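Two weeks with the Drasik room pack

I have been using the Drasik simulator on and off since the spring, mostly for pick-and-place practice on a home machine. In January they put out a room pack called Jendum, and I paid for it because building rooms by hand takes me longer than the robot work does. It costs 100 dollars for a single seat. That gets you the rooms, a two-armed robot that is ready to drive, and a library of 3000 loose objects.

Setup took 12 minutes on my desktop, most of it download. You pick a room, pick a table, and tell it how many objects to scatter. Then you choose which cameras to record. I turned on the wrist cameras and the body camera and left the rest alone.
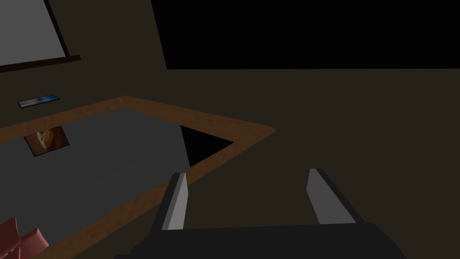
Driving the arms is easy enough with a gamepad. Drasik also sells a controller called the Vik, which I borrowed for an afternoon, and it is better for small wrist turns. I would not buy it just for this pack. The gamepad has a slow mode that does most of the same job once you find it in the menu.

The thing I like most is how mixed the objects are. Plenty of kits give you colored blocks and stop there. With this one I can ask for household stuff and workshop stuff together, and I don't have to fix the scale on each item. 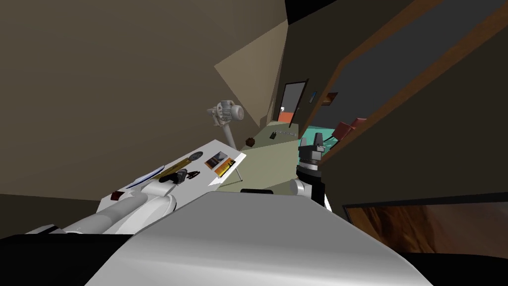 Speed is fine. With all the cameras recording, my machine dropped a little below real time, and it went back up when I turned one off. Saved runs load quickly. The replay tool lets you step through each camera on its own, and that is where I found most of my complaints.

The main one is uneven detail. Some of the objects have good surface textures, and the rooms around them are flat color. If you are training anything that looks at pictures, you will want to swap in your own wall and floor materials.
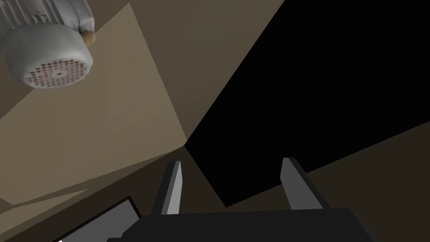
Wrist view with the motor at upper left. Look at the fan cover, then at the walls.

The other complaint is the black areas. From a wrist camera at a steep angle you get big patches with nothing in them. I wrote to Pallthorpe, the shop that resells the pack here, and they passed it on. No fix yet.

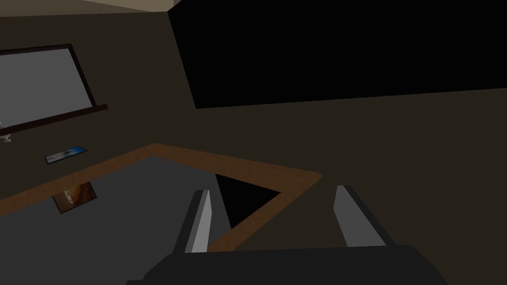
Gripper open over the table corner, black patch behind the left finger and more black at upper right.

I'm keeping it. For arm practice the flat walls don't matter, and I have saved myself a lot of room building. For camera training I would wait for the next update, or try the free trial first and check the wrist views before paying. The trial has 2 rooms and the full robot.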